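Gestión de punto de venta. Apuntes de la unidad 8
Códigos de artículo, familias y cierre de caja

Profesora: Natália Holub
Revisión de los apuntes: 13 de septiembre de 2021

Estos apuntes siguen el orden de las clases. Quien haya faltado a la sesión sobre impuestos debe leer antes la unidad anterior, porque aquí se da por sabido cómo se asigna un tipo a cada artículo.

1. Artículo, código y familia

Un artículo es lo que se vende en una línea del tique. El código es el número con el que la caja lo encuentra. La familia (en algunos manuales, departamento) es el grupo al que pertenece y sirve para dos cosas: sumar ventas por grupo y aplicar valores por defecto cuando se registra un importe sin código.

El código interno no debe llevar información dentro. Es frecuente ver tiendas que reservan los dos primeros dígitos para el proveedor y los siguientes para la talla o el envase. Funciona hasta que cambia el proveedor. En el caso Charvát, la tienda tuvo que volver a etiquetar todo el almacén por ese motivo. Usaremos números correlativos, sin significado, y dejaremos proveedor, envase y talla en sus campos.

Sobre las familias: en clase trabajaremos con 15. Con menos, el informe apenas dice nada; con muchas más, el personal elige la primera que ve en pantalla. La familia «Varios» se permite, pero hay que revisarla cada semana y recolocar lo que haya caído en ella.

2. Artículos a granel y por peso

La ficha de un artículo por peso lleva el precio por kilo y, si procede, la tara. La caja recibe el peso de la balanza o se teclea a mano. Errores habituales en las prácticas del curso pasado:

Tara puesta a cero en productos que se pesan con envase.
Precio por unidad en un artículo marcado como peso.
El mismo producto dado de alta dos veces, una a granel y otra envasado, con el mismo código de barras.

El tercer error no siempre da aviso. En el programa Traveck la segunda ficha sustituye a la primera sin preguntar. En Urkik sale un mensaje, que se puede cerrar sin leerlo. Antes de dar de alta conviene buscar por descripción y por código.

3. Niveles de acceso

Operador: vende, cobra y anula la última línea.
Encargado: anula tiques completos, hace devoluciones y cambia precios durante la venta.
Administrador: modifica fichas, familias e impuestos.

Cada persona usa su propia clave. Las claves compartidas invalidan el informe por operador, y en la práctica evaluable restan dos puntos.

4. Informes X y Z

El informe X es una lectura: muestra lo acumulado y no borra nada. Se puede sacar las veces que haga falta. El informe Z cierra el periodo, pone los acumulados a cero y avanza el contador de cierres. Una vez emitido no se repite.

Orden del cierre:
Comprobar que no quedan tiques aparcados.
Sacar un X y guardarlo.
Contar el efectivo sin mirar el total teórico.
Anotar el recuento y compararlo con el X.
Registrar la diferencia, si la hay, con su signo.
Emitir el Z.

El recuento a ciegas suele provocar quejas al principio. Se mantiene de todos modos. Si el operador conoce el total, tiende a contar hasta llegar a él.

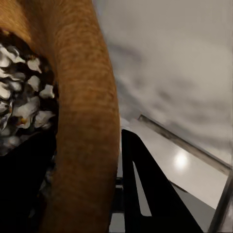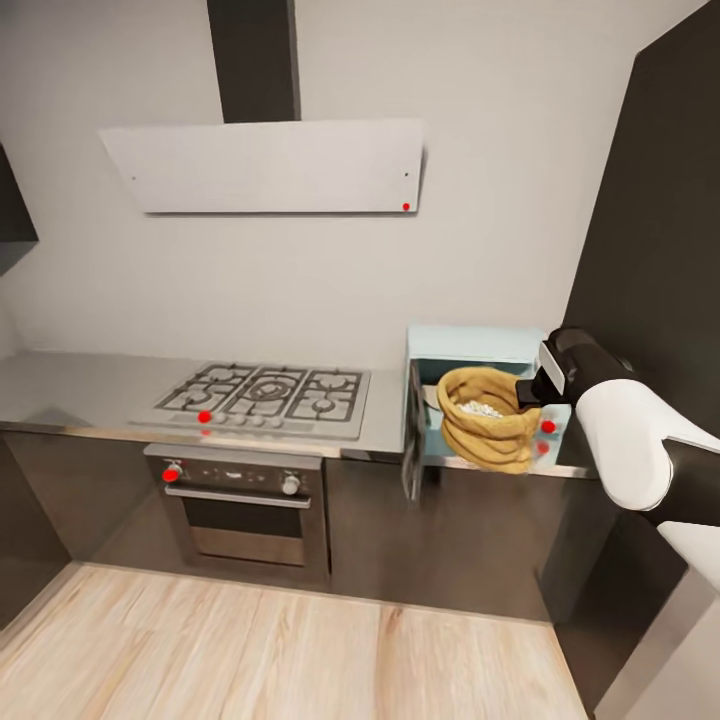
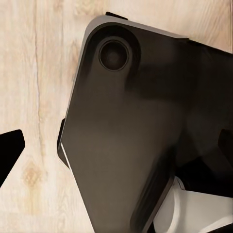
Tres imágenes generadas por ordenador.

5. Diferencias de caja

Una diferencia pequeña y aislada se anota y se deja. Interesa la serie. Si una caja falta siempre por la misma cantidad, hay que mirar primero el fondo inicial, que puede estar mal declarado. Si la diferencia coincide con el importe de un tique, lo normal es un cobro con tarjeta registrado como efectivo o al revés.

En el caso Wemdale, preparado por Kelly Sales, se dan 15 cierres seguidos de una misma caja. Casi todos cuadran. Hay que localizar los que no, proponer una causa para cada uno e indicar qué documento se pediría para confirmarla (rollo de control, resguardo del datáfono, hoja de fondo). No basta con escribir «error humano».

6. Trabajo para entregar

Parte A. Lista de familias para una tienda de alimentación con sección a granel, con el tipo de impuesto por defecto de cada una.
Parte B. Fichas de ocho artículos, al menos dos de ellos por peso, con su tara.
Parte C. Resolución del caso Wemdale, máximo dos páginas.

La entrega es en papel, grapada y con el nombre en todas las hojas. La corrección se comentará en clase y la recuperación de esta unidad será en noviembre, junto con la de inventarios.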